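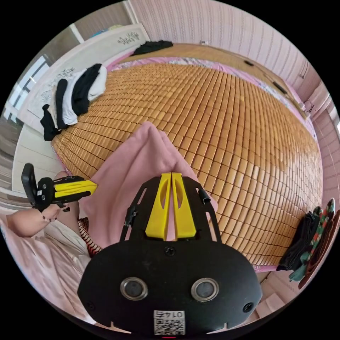 Usamos cookies propias y de terceros para mejorar su experiencia. Aceptar | Configurar

El taller de Atgate ocupa dos salas y en la más pequeña se revisan las pinzas de mano. La técnica que las mantiene lleva cuatro años en el puesto y prefiere empezar por los dedos. «Es lo que más se gasta. El plástico cede por la ranura y, cuando cede, la punta ya no cierra recta», explica.

Cada pinza pasa por su mesa después de 30 horas de trabajo. Primero limpia las lentes con un paño seco, luego comprueba los tornillos y por último monta los dedos. «Los tornillos pequeños se aprietan a mano. Con el destornillador eléctrico ya rompimos dos carcasas en agosto y no lo he vuelto a sacar del cajón».

La ropa es lo que más trabajo le da. Doblar tela deja pelusa en la articulación, sobre todo la toalla y el punto. «Llega una pinza que según el parte va dura, la abro y está llena de hilo – eso no es una avería». Lo saca con pinzas de relojero y un poco de aire.

Para calibrar la apertura utiliza un programa de Drosix. Abre y cierra 17 veces y mira si la lectura vuelve al mismo punto. Si no vuelve, cambia los dos dedos aunque solo uno esté mal. «Uno nuevo y uno viejo no agarran igual. El juego completo cuesta poco».

De cada unidad guarda una hoja con las piezas cambiadas y el número de la etiqueta. Antes lo apuntaba en una libreta, hasta que se juntaron 29 pinzas y dejó de encontrar las cosas.

Le pregunto qué cambiaría del diseño. «El acceso al tornillo central. Para llegar bien hay que quitar antes los dedos, y eso son diez minutos cada vez». Ya se lo ha pedido a Kadlec, que fabrica las carcasas, y espera la próxima tanda.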